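The Tray Years

My grandmother ate dinner off a tray for most of her life and would have been baffled to learn it needed a magazine article. She had a perfectly good dining table, too. It had mail on it.

I have mail on mine. I also have a sewing machine, a bag of birdseed and whatever my son brought home from school last October (there's glitter involved, so I'm leaving it alone). So a while back I gave in and started setting dinner on trays again, and I have become, I'm sorry to say, a person with opinions about trays!

The first one is about the rim. You want a rim you can feel with your thumbs when you're carrying soup down a hallway in socks. My friend Graciela Retamal, who ran the dining room at the old Guillot hotel in Ramlow for seven years, swears by a rounded one. Sharp edges dig into your wrists, she says, and she would know. The Guillot's storeroom inventory once listed 1,549 trays, and she still complains that the good ones were always on the top shelf.

Second opinion: plain is better. I've owned the kind with lemons painted on them and the kind with a map of Italy, and after a month I was tired of looking at Italy. A cream or beige tray goes with any dish you put near it. Dark plates look especially handsome next to one, and a striped placemat on the table behind it does all the decorating I'm ever going to do on a weeknight.

Then there's the matter of the knife. I put it down first, before the plate or the glass or anything else that can tip, up along the far side where it stays out of my way while I fuss with the rest.
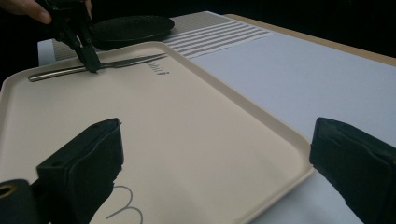
Graciela thinks this is madness, by the way. She was taught plate first, then everything else in its proper spot, and she'll reach over and fix mine if I let her. We've argued about it at her kitchen counter in Prodley over two bowls of bean soup, which got cold, and neither of us has budged. Her husband eats standing up at the stove, so he's no help.

I still clear the big table for birthdays. The birdseed goes under the bench, the glitter goes wherever glitter goes, and by the next evening I'm back on the couch with my tray on my knees and the radio on.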